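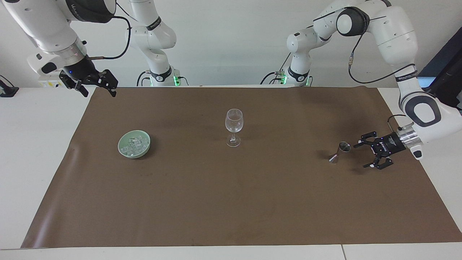
OK the new Zutirard tablet firmware is out and I have been grinning at it all morning, so this is going to be a long thread. It's build 3026, it's a free download, and it does so much more than the notes let on. First thing I noticed: the charging light finally stays on when the screen is asleep! A small steady green glow, like the one by the foot of that white arm, down at table level, is all I ever wanted. Until now you had to wake the whole tablet to find out if the cable was in properly.

Size first, as people always ask. The download is 223 MB on my tablet. Mine came down over home wifi while I made toast, then it wanted a restart, then a second restart that the notes don't mention. Don't panic at the second one. The logo sits there for a bit and then you get your lock screen back.

How to get it: Settings, then System, then Updates, then pull down on the page with one finger. If you only tap the Check button you may get told you're up to date. I did, twice. Pulling down found it straight away.

You need half a battery or the install button stays gray. It used to let you start on a nearly empty one, so I think this is a good change even though it made me wait.

Now the fun stuff. Handwriting! The pen feels so much closer to the line. I write small and fast, and on the old build my lowercase e's would close up into dots. I filled two pages with nothing but e's this morning and they are gorgeous. Well, they're readable.

Palm rejection is better too, mostly at the bottom corner where I rest my hand. I still got one stray mark when I reached across to turn the page, but that used to happen every few lines.

There's a new clock setting and I love it more than I should. You can choose 12 or 24 hour time for the status bar separately from the calendar. I've wanted this forever. Status bar in 24, calendar in 12, everybody in my head is happy.

Fonts: the Tomić set is now built in, so you can delete your sideloaded copies. Do that BEFORE you open a long book. I had both versions on there and the font menu listed each one two times, and picking the old one made the margins jump.

The Tomić italic is lovely on this screen, by the way. Thin strokes hold up even at the smallest size. I went back and reread a chapter I'd already finished just to look at it.

Sync is where you want to be a little careful. If you use Farside for your notebooks, sign out before you update and sign in again afterward. I skipped that on my spare tablet and it made a second copy of every notebook, each one with "(1)" on the end. Nothing was lost, it was only a lot of tidying.

Once Farside is signed back in it's quick! I wrote a shopping list on the tablet and it was on my phone before I had my shoes on. On the last build I'd be standing in the store hitting refresh.

Corker users, your plugin will be switched off after the update. It isn't gone. Go to Add-ons, scroll past the gray ones, and flip it back on. My templates were all still there, though my custom toolbar went back to the default order and I had to drag everything into place again.

If Corker won't switch on at all, check you're on the newest version of the plugin. The older one just sits there with a spinner. Ask me how long I watched the spinner.

Things I was hoping for that aren't in this one: folders inside folders, a proper dark mode for PDFs, and a way to turn off the page-turn animation. Next time, maybe. I'm keeping my wish list pinned.

One bug so far. If you rotate the tablet with the brightness slider open, the slider stays on the old side of the screen and you can't grab it. Lock and unlock fixes it. I've sent a report with steps, so please send one as well if you see it.

Battery I can't speak to yet. It's been one morning and I've been poking at it nonstop, which is no kind of test. I'll charge it up tonight, use it like a normal person for a few days, and post what I get.

A few replies already asking if you can go back to the old build. Yes, the Updates page has a Previous Version line at the very bottom, but it wipes the tablet, so back up your notebooks first. I have no plans to use it!

Adding one more since I just found it: hold the pen button and tap a word in any book, and the dictionary opens in a little box at the side and leaves your page alone. It's not in the notes anywhere. If you find other hidden ones, put them under this post, I want to try them all.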